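Lokix Adds Bin and Surface Cover Set to Citwood Home Storage Line

CITWOOD, January – Lokix, a supplier of household storage products, has added a sorting set to its Citwood line. The set combines open plastic bins with a printed cover for tables and shelves, and is intended for kitchens, craft rooms and laundry areas where small items are sorted on a work surface before they are put away.

The bins are molded in a single color per set. Blue is the first color to ship, with gray to follow. Each set contains three bins and one roll of surface cover. The bins are open at the top and can be used on a shelf, in a cabinet or directly on the table.

The cover is supplied in a white botanical print with gray line-drawn plants and peach-orange roses. It is cut to size with household scissors and laid flat. A margin of 10 millimeters should be left at each edge of the table so that the cover does not lift when a bin is pulled toward the user.

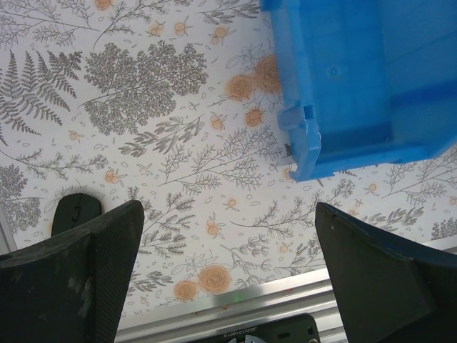
Development was carried out with Brikico, a design office that has worked with Lokix on two earlier Citwood products. The brief called for a bin that could be moved with one hand while the other hand sorts. Trial households used the bins for 20 days and reported on handling, cleaning and fit inside standard cabinets.

"Most sorting is done on a table, and most storage bins are designed for a shelf," said Igor Kurek, product manager at Lokix. "We asked the trial households to keep the bin on the table for the whole job. The comments we received were mainly about sliding and about wiping down afterward, and the final dimensions reflect that."

Bins should be washed by hand in warm water with a mild detergent. Abrasive pads are not recommended – they dull the surface finish. The cover can be wiped with a damp cloth. Hot pans should not be placed on it. Bins that show damage at the rim or corners remain usable for dry goods and textiles but should not be stacked under load. The recommended maximum load is 5 kilograms per bin.

Replacement bins and additional rolls of cover will be sold separately. Retail distribution is handled by Wysocka, which will stock the set in its stores and accept trade orders in cartons of 10. Orders placed in January ship in blue only.

Retailers can request sample bins and a cut length of the cover from the Lokix trade desk. Samples are limited to one set per store.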